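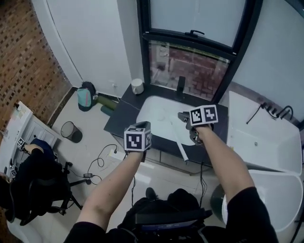
What's in the Gritdale readings set?
Transcripts of 50 poetry readings held at the Whitfield library, one plain text file per evening, poems left out where the poet kept the rights.

Mostly intros, chat between poems, audience questions. Line breaks follow the speaker's pauses, so dont treat them as verse. Two readings are in Spanish, no translation yet.

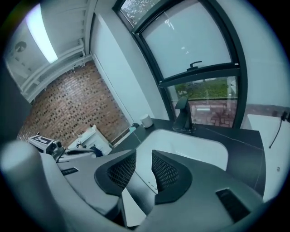 File names go season, then evening, then reader initials. 17 files have no initials, the sign-in sheets were lost. Index is index.csv, semicolons not commas (sorry, Arero exports it that way).

Known problems: applause tagged two ways, [clap] and [applause]. Some titles mispelled. Summer evenings stop in June.

License: free for teaching and study. Printing a whole evening, ask Brastimari Press first.

Last updated February 16, 2024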